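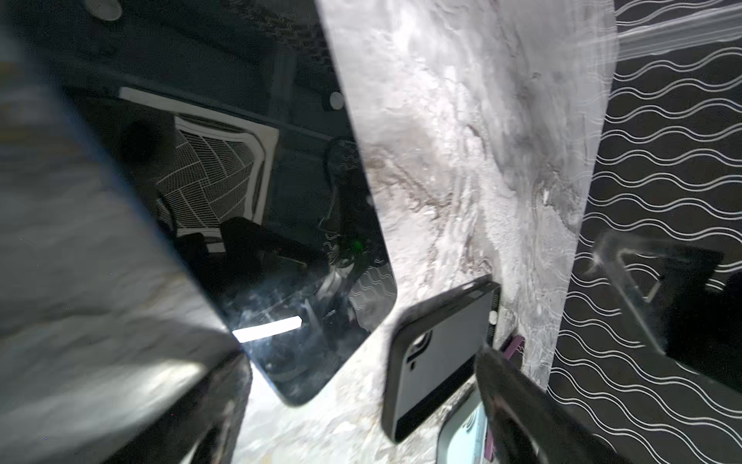
Reviews > Office > Chairs > Mesh

Kuslow Widon Mesh Chair: Good Back, Thin Seat

By Bríd Egan
Sep 23, 2024

Print | E-mail

I bought the Widon to replace a leather chair that had gone flat on one side. I've used it for 463 hours of desk work by my time sheet, mostly typing.

The back is the best part. It gives a little when you lean, and it stays cool in a warm room. The lumbar bar moves up and down through seven positions – I use the third and haven't touched it since the first week.

The seat is less good. The foam is firm at first and by midafternoon I can feel the base through it. My husband, who is lighter, doesn't notice.

Assembly took me 40 minutes with the hex key in the box. One arm bolt was missing, and Kuslow mailed a new one in three days. The casters roll well on wood but drag on our rug.

If you sit more than six hours a day, try the Pokik first – it costs more, but the seat is thicker. For shorter days I would buy the Widon again.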